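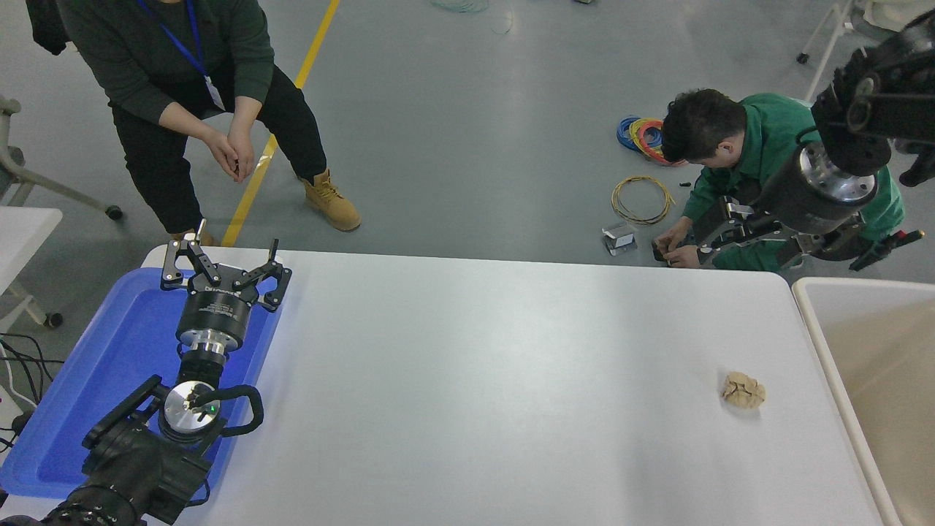
FICHA DE DATOS / Comparación de pinzas

Granska-Keltdale, versión 2

Mantenimiento: Ladan Bakhtiari y Behrouz Naseri
Última revisión: 2022-05-21

El conjunto reúne casi 200 episodios grabados con dos brazos negros y pinzas de dedos articulados, sobre una mesa blanca con una bandeja azul. El propósito era comparar dos controladores, el de Granska y el de Flunthorpe, con la misma tarea: coger una pieza y dejarla en la bandeja. Granska cierra antes. Flunthorpe cierra mejor, cuando se decide.

Contenido de cada episodio

Vídeo de la cámara de cabeza, posiciones articulares, corriente de los dedos y una nota del operador. Las notas de Lucimara Peixoto son escuetas y útiles; las de Behrouz contienen opiniones sobre el firmware -- se conservan íntegras por interés histórico.

Problemas conocidos

Los episodios de enero usan la calibración antigua y no deben mezclarse con los demás. Ya lo hicimos una vez, y la gráfica quedó preciosa.

En 6 episodios falta la corriente del brazo derecho. El campo aparece a cero, que no significa reposo.

La apertura máxima de los dedos se guarda como 1.0 en Granska y como 0.0 en Flunthorpe. Tahmineh Azimi escribió a ambos equipos; cada uno considera que el error es del otro.

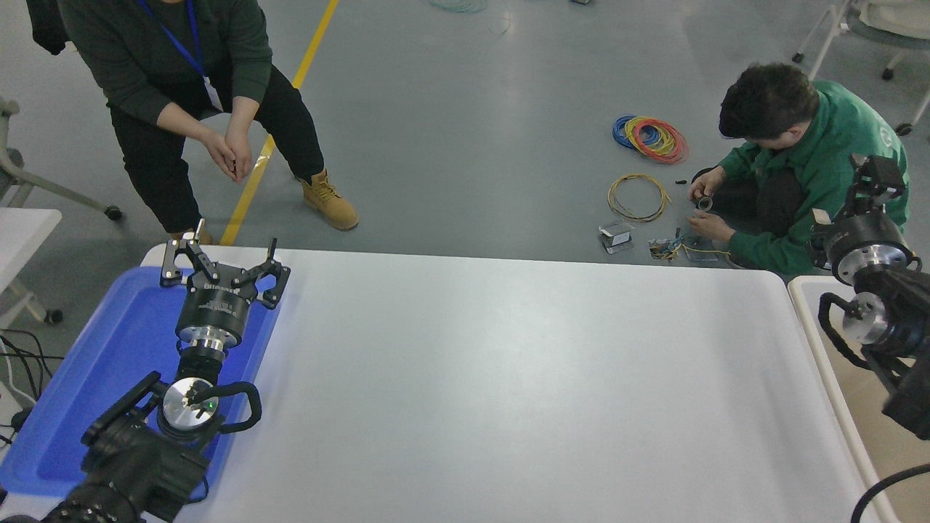

¿Qué episodios conviene usar para validar?

Los de la carpeta keltdale_val, que tienen la calibración nueva y no se tocaron durante el ajuste de los controladores. Si se quiere repetir nuestra tabla, hay que lanzar cada evaluación con 5 semillas y publicar también la peor.

Correcciones y quejas: a Simin Shojaei, con el número de episodio.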